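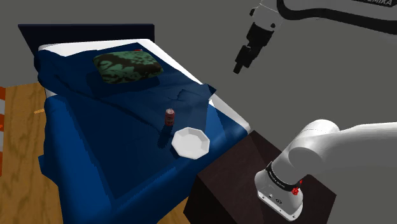

2 min read

Minutes of the residents' meeting, Drolley House
21 July 2018, ground floor kitchen
Minutes written by Dehua Tian

The meeting opened a little after ten in the morning. The minutes of the June meeting were read and accepted with one correction: the broken dryer is the left one, not the right one.

1. Quiet hours
Residents of the second floor reported noise from the stairs late in the evening. After a long discussion it was agreed that quiet hours will start at 10 on every night before a working day. On other nights the present rule stays. Two residents voted against and asked that this is written here.

2. Laundry room
The firm Nomeck has looked at the dryer and sent an offer for the repair. The price is roughly 600 dollars. Some residents think a used machine would be cheaper. It was decided to ask Petchrat for a second offer before anything is signed. Until then the drying lines in the basement may be used by all floors. Please take down your clothes the same day.

3. Bedding and mattresses
The house will exchange the oldest mattresses during the summer. Each resident who wants a new one should put the room number on the list beside the mailboxes. Sheets are given out by the house, but blankets and pillows remain the resident's own matter, in any color or pattern. Old mattresses must not be left in the corridor. The fire inspector has already complained about this once.

4. Bicycles
There are 9 bicycles in the yard without a name tag. Owners are asked to put a tag on them. Bicycles without a tag will be moved to the shed at Villaneck, and the owner can collect them there. The question of who pays for the transport was left open.

5. Kitchen shelves
The third floor asks for one more shelf. Agreed. Dehua Tian will measure the wall.

6. Other matters
The window in the study room does not close well. It was reported already in June and no answer has come. A new letter will be sent to the house office.
One resident asked if guests may stay more than three nights. The house rules say no, and no change was proposed.

Date of the next meeting will be put on the notice board. The meeting closed before noon.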